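Questions about desk organisers and tidy trays

We use cookies to remember your basket and to see which pages are read. By carrying on you accept this. Accept / Change settings

How do I choose the right size?

Measure the desk before you measure your things. Most people buy an organiser that holds everything they own and then find there is no room left for a notebook. On a small desk, keep the organiser to the back corner and leave the middle clear. The Gelard is our narrow model and suits desks pushed against a wall. The Kettunen is deeper and is better for a shared table, where several people reach into it.

Which side should it go on?

Opposite your writing hand, as a rule. A right-handed person with the organiser on the right will keep knocking it with an elbow. If you mostly type and hardly write, put it wherever the lamp isn't.

What should go in an open tray and what should go in a drawer?

Things you pick up every day go in the tray: pens, scissors, tape, a ruler. Things you use once a month go in the drawer. Spare staples, old chargers and foreign coins don't need to be on the desk at all. If you haven't touched something since November, move it.

Will a plastic organiser scratch my desk?

Our plastic ones have smooth bases, but grit caught underneath will mark a glossy top if you drag the organiser across it. Lift it when you move it and wipe underneath now and then. We sell a pack of 19 felt dots for people who would like something softer between the two. They peel off with a little warm water.

Do pale colours show the dirt?

They show ink and pencil more than dark ones do. Dust is less obvious on pink or peach than on black. Raised patterns, such as brick or tile shapes, hold a bit of grime along the lines, and an old toothbrush gets it out.
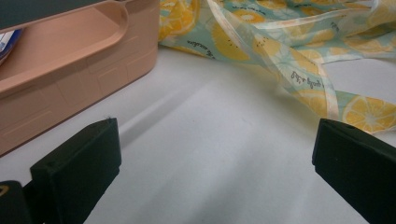 Heidrun Trummer wrote to us that she had given up on pale plastic after a biro leaked in hers, and only came back to it when she started lining the bottom with a folded sheet of kitchen roll. She changes it when it looks grubby and says the tray underneath has stayed clean. We would add that thin card works too and doesn't ruck up when you slide things about.

How do I get ink out?

Blot first, don't rub. Then use washing-up liquid and warm water on a soft cloth. If a mark stays, try a little rubbing alcohol on a part that doesn't show before you go near the front. Don't use bleach or scouring powder — both can leave the surface dull, and we can't replace organisers damaged that way.

Can it go in the dishwasher?

No. The heat can warp the longer sides. Hand wash it and leave it to dry upside down.

Can I lift it by the handle slot when it is full?

If your model has a slot cut into it, you can use it to carry a normal load of pens and paper. For anything heavier, put your other hand under the base. The Demar has no slot and should always be lifted with both hands.

How do I keep a white desk clean?

Wipe it with a damp cloth and then a dry one. Damp alone leaves streaks, which you will see as soon as the sun comes in low. Tea rings come off with bicarbonate of soda mixed to a paste. Mugs are better off on a mat.

Do the organisers stack?

The Gelard and the Demar stack with others of the same model, up to 5 high. The Kettunen doesn't stack. Please don't mix models. They will sit on top of each other but they slide.

Can I buy spare dividers?

Yes, for the Kettunen only. Ask for part 654 and say which colour you have. Delivery takes roughly a week.

What if mine arrives cracked?

Keep the box and write to us at Skinilness with your order number and a photo of the crack. We will send a new one. You don't need to post the old one back unless we ask.

Do you supply schools and offices?

We do. Orders of 100 or more get a lower price per piece, and colours can be mixed within an order. Allow extra time in late summer, when the schools all order together.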